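I've worked at Riltura long enough to remember when the whole packing room ran on elbows and radio. So when the arms arrived from Varstead in July, I went home and worried out loud over dinner, as I do.

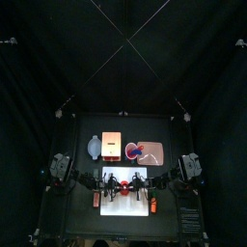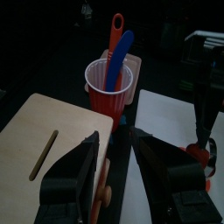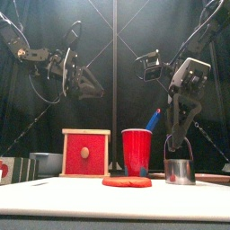 What has changed most is my wrists, if I'm honest about it. I used to handle 700 small pieces on a long shift, and now I do 126 and spend the remainder watching, fixing and writing notes (so many notes!). The pay stayed put. The chatter is thinner, though, and I do miss that. We've started taking our 30 minutes all together at noon, which helps, and somebody always brings pie.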